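Janisen 8-Litre Air Fryer: four months on

Bought in June, used most evenings since. Snacks and leftovers are what ours does most.

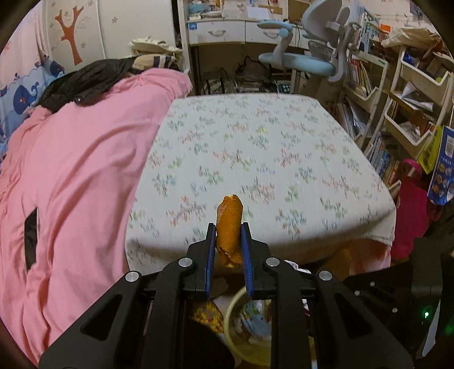 Lorraine Inskip has had the same model since the spring and told me before I bought it that I would use the top setting once and then leave it alone. Her view was that everything worth eating comes out of it at the middle heat, that the basket is bigger than the recipes assume, and that I should ignore the booklet altogether. She also said the drawer handle works loose, and to keep a screwdriver in the kitchen.

She was right about the handle. Ours needed tightening after a fortnight and again in August. It takes a minute with an ordinary crosshead, but you have to lift the basket out first to reach the screw, and the basket is usually greasy.

The machine is a single-drawer type with a dial for heat and a dial for time. There is no screen and no app. I had a Deng with a touch panel before this, and the panel stopped responding to wet fingers within a year, so I was glad to go back to dials. The timer dial is stiff at the low end. To set anything under five minutes you have to turn it well past and bring it back, and the booklet does mention this, on the last page.

Cooking is good. Frozen chips for two take 18 minutes if you shake them twice. Chicken thighs come out with crisp skin and don't dry out. Breaded things brown well on top but stay pale underneath unless turned, and wet batter is a waste of time, as it drips through the holes and sets hard on the plate below. Reheated pasties are better than from the oven. Reheated pizza is about the same as from the oven, and you can only get two slices in flat.

Eight litres sounds a lot. It will feed four if you are doing one thing, such as potatoes. If you want potatoes and something else you will be cooking in turns and keeping the first lot warm. Anyone with a bigger household should look at the two-drawer kind.

Noise is a steady hum, louder than our cooker hood on low. The cord is short. It would not reach the socket behind our bread bin, so the machine lives at the other end of the worktop and the toaster has had to move.

Cleaning is the weak point. The basket coating has held up, but the corners collect crumbs and the dishwasher doesn't shift them. I use an old washing-up brush and hot water while the basket is still warm. The plate under the basket should come out by its tab, though on ours the tab bends.

I paid £96 at Zorthorpe, the branch on the Mustthorpe road, and the same machine was ten pounds more everywhere else I looked. The guarantee is for two years and has to be registered by post with the card in the box. Spare baskets are sold separately and cost over a third of the price of the whole machine.

I would buy it again at that price. I wouldn't at full price, with that handle.

4 out of 5

Reviewed by Zhenhua Shi, October 2023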